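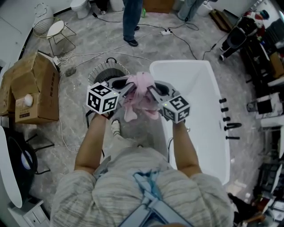

How to sew a small felt pincushion

My friend Frauke Hollmann taught me this pincushion when I lived in Medrano, and I make it still in the same way. You need two circles of wool felt, embroidery thread, a sharp needle and a little stuffing.

Draw the circle around a coffee cup and cut both pieces together. If the felt moves, hold it with two pins.

Embroider the top piece first, while it is flat. I like five simple petals in lazy daisy stitch, with a French knot in the middle.

Join our newsletter and get the free patterns every month. Enter your e-mail. You can unsubscribe at any time.

Now put the circles together, wrong sides inside, and sew the border with blanket stitch, using two strands. Leave an opening of two fingers. Fill it very firmly, more than you think is necessary, and close with the same stitch.

For the knot, pass the needle between the layers and cut the thread close to the felt.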